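**Kirkthorpe block set with wicker basket**
Reviewed by Rangi Rutherford, August 24, 2023

Sold by Clusport as a sorting set for small hands. I paid $90 and have had it since June. The parts used for this review were the cube, the cylinder, the ball and the basket.

Finish: the red is an even, saturated colour with low sheen. Edges on the cube are eased slightly, enough to be comfortable without spoiling the way it stacks. The paint is the weak point. Mine marks easily on the faces, and a damp cloth does nothing for it.

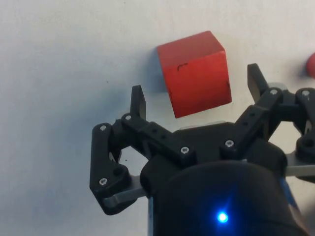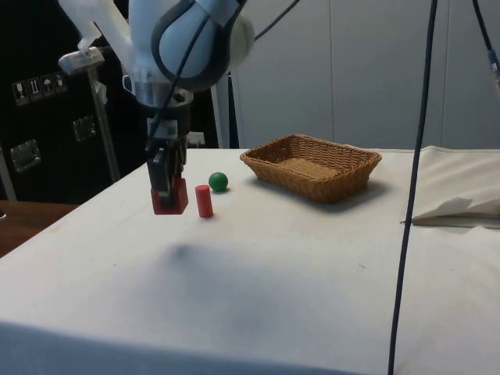
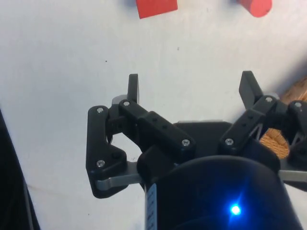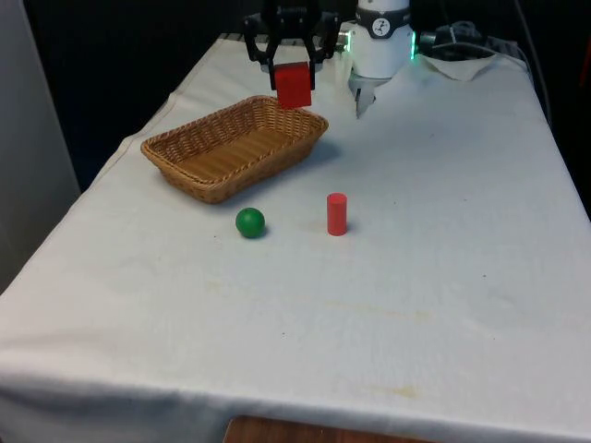
Basket: tight weave, rolled rim, sloping sides. The slope makes it easy to tip the contents out, but the floor is smaller than the opening suggests. Measure your shelf at the rim. Mine weighs 239 g on the kitchen scale and sits flat.

Ball: glossy green, and it rolls at the slightest tilt. Use a cloth under it. The cylinder is stable on its end and gives no trouble.

The Fahmy set costs almost the same and has better paint, but its basket is flimsy and the lid is useless. I would buy the Kirkthorpe again for the basket and repaint the cube in a year or so.

Rating: 4 out of 5. Spare pieces are sold in packs of two.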